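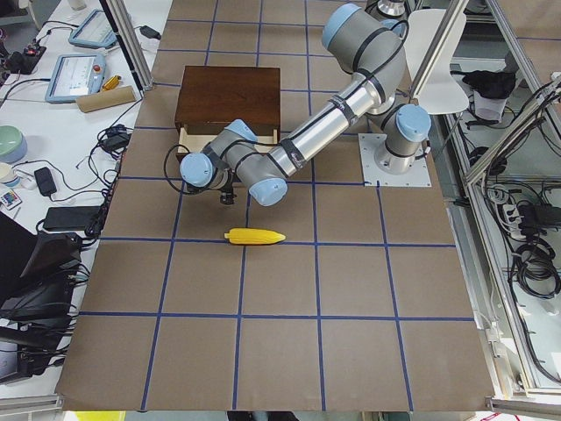

Second arm cell: what did you forget to budget for?

gridlock_pam
We have a tabletop pick and place setup and I've been handed the job of pricing a second one. The arm quote from Dornberg is fine, I've made peace with it. It's all the other stuff that scares me! Last time I put down 600 for "misc" and blew through it before we had the frame bolted together. Power strips, cable, a side table for the pendants (they eat up so much room), even the paper and tape for the top. So, what's on your list that isn't the arm?

bolt_bucket
Cable management. Please. Put in a real line for it, with trays and sleeves and a label maker, and don't let anybody raid it. Our extra cable ended up in a heap under the power strip and every time we had to swap a charger it was half a morning gone.

Also a second side table. You'll want it by the end of the first month.

marv_in_the_shop
I'd go the other way and spend less. Skip the fancy work surface. A roll of kraft paper and blue tape gets you a grid for pocket change, and when it's trashed you pull it up and do it over. Ren wanted 1,359 for a printed mat and I laughed out loud.

gridlock_pam
Ha, I got that same mat quote. I'm torn though. Tape is cheap but somebody has to lay it, and where two pieces meet you get little steps in the line. Fine for telling people which square to put a thing in. I wouldn't want to measure off it. 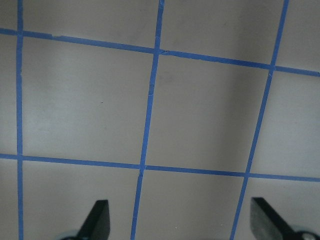

Re: mat vs tape

bolt_bucket
If you're only using the squares for placement, tape wins and I'll shut up about it. If anyone plans to calibrate off those lines, buy the mat. We tried to save there and I'm still annoyed.

marv_in_the_shop
Nobody should be calibrating off tape, get a proper target. Different budget line, bolt!

ultum_user_12
Can I bring up fingers? We run Ultum grippers and I ordered one set per arm, like a fool. Lead time was 13 weeks when I went back for more. Get spares with the first order.
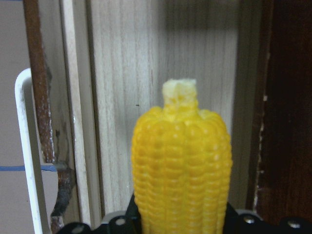 gridlock_pam
Fingers are where I keep going back and forth, and I'm glad you said something. Jultier has a soft set that costs over double what plain ones do, and the sales guy swears we need it. Our stuff is mostly toy food, though, and a corn cob with all those bumpy kernels is a decent test of whether plain black fingers will do. I'd sooner put the money into two spare plain sets and a bag of screws. Does anyone run soft ones on bumpy things and love them?

ultum_user_12
Tried them, sent them back. Great on smooth cups, meh on everything else.

bolt_bucket
I love mine, so there's that. Ask for a loaner before you decide.

gridlock_pam
Ok, asking Jultier for a loaner, tape stays, cables get their own line. I'll post the full list once the frame quote comes in.

Contact the moderators | Copyright the forum and its posters | Back to top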